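Flustora: the poetry notebook with a prompt for every page

I have kept a notebook for poems since many years, but I was never faithful to it. So when Porkdale, the small press that makes the Flustora, put it at a lower price, I bought one and promised to write in it until the last page. It has 136 pages, and 40 of them carry a short prompt at the top. The rest are plain.

The paper is what I like best. It is cream, a little rough, and my fountain pen does not go through to the other side. The cover is softer than I expected and it took a bend in my bag during the first week. I do not mind this, but a person who likes tidy things will mind.

The prompts are uneven. "Write to a window you no longer have" gave me four drafts and one poem which I have kept. Others are only a single word, such as "rain" or "salt", and for these I do not need to buy a book. There is also a group of prompts on form, with a ghazal, a triolet and a pantoum, and the explanation of the pantoum is the clearest I have read. I wish there were more of these – they made me work.

I compared it with the Turkari, which I used last August. The Turkari has 100 pages and thinner paper, but it lies flat on the table. The Flustora does not lie flat before you have pressed it open many times.

I would buy it again, for the paper and the pantoum.

Posted 23 Jun 2022 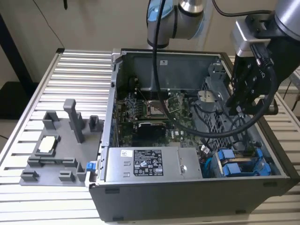
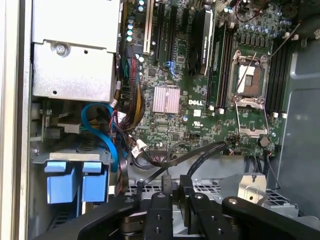
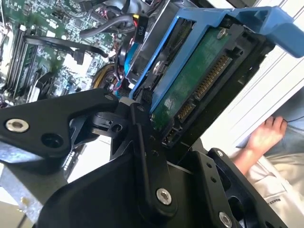

Adeleke: I have the same notebook and I agree on the one-word prompts, but "salt" was the one that worked for me. I wrote a whole sequence from it, so please give it another try before you cross it out.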